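Lestham workshop group -- minutes, March 20, 2019

Present: Kosmas Andreadis, Kwame Acheampong, Jarlath Kinsella, Ewurabena Atinga, and me (Mohammed-Awal Agbeko, taking notes again). Apologies from the Pundgate people, who had a delivery.

1. Last minutes
Agreed, apart from Jarlath wanting it put down that he did send the bearing order. He did. I found it in my inbox under something else, sorry Jarlath.

2. The pinch on unit 2
This took up most of the meeting so I've written more than usual. Ewurabena was working with the hand-held grippers at the big white table, doing the tissue packet task, when the fingers on unit 2 closed while her other hand was still between them. She had let go of the trigger. Kwame was on the other gripper and saw it happen. It's a bruised fingertip and no broken skin, and she was back at it after lunch, but she said (and I agree with her!) that it hurt a good deal more than something that size ought to. It's in the accident book, page 276.

Kosmas had the unit apart on his bench before we met. The return spring on one side had jumped off its post and was sitting against the slide, so the fingers stayed open for a second or so after you let go and then snapped shut all at once. He passed the spring round. One end loop has opened up and you can see it with no glasses on. The log has unit 2 at 2303 closes since the last spring change and the Agyeman sheet says to look at them every 600, so we were well past it. I asked who was meant to be keeping an eye on that and there was a bit of a silence, and then we worked out that the checks were on the old wall chart, which came down when the room was painted. So it was all of us, really.

Jarlath asked whether the other one could do the same. Kosmas says yes, same spring, same post, though the one he looked at was still seated properly. Kwame thought he'd felt his sticking in the mornings but had put it down to the cold. Ewurabena said could we please all report sticking, even if we think it's the cold -- she has asked for this before and I'm minuting it this time.

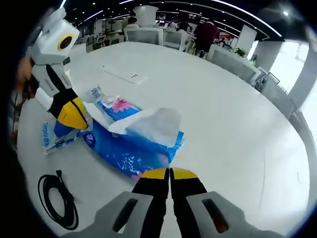
The tissue packet task, two grippers at the table.

We talked for a while about how people work at that table. The tissues are fiddly and everyone ends up wanting to straighten the packet with their free hand, me included. Kosmas would like a flat no to fingers anywhere near the tips while a gripper is in use. Kwame said that would make the task twice as slow, and could we not put the gripper down first and then tidy up? We went back and forth on this and settled on Kwame's version, with the addition that you say "hands" out loud so the other person stops too. Kosmas wants it noted that he'd still prefer his.

Also raised: cables on the table. Jarlath doesn't like loose ones lying where people are working and says one will get caught in a gripper sooner or later. Fair enough. Coil it and move it off, or plug it in.

Actions:
Kosmas -- new springs in both units, and close off the open hook on the post if he can. Neither unit to be used until he has signed the tag.
Me -- new check chart, up on the wall by the door, with the 600 closes written large.
Kwame -- write up the "hands" rule, half a page at most please.
Ewurabena -- ring Agyeman and ask if they've had other springs open up like this.

3. Gamus visit
Still on for August. They want to try the grippers themselves, so item 2 needs to be properly shut before then. Jarlath to tell them we'll do a ten-minute safety talk first, and to ask how many are coming, as the last email said one thing and the phone call said another.

4. Any other business
The Pundgate trolley is back but one wheel is shot. Kwame may have a spare.
Ewurabena asked for plasters that aren't the blue kitchen ones. I'll get some.

Next meeting same time, in the small room if we can have it.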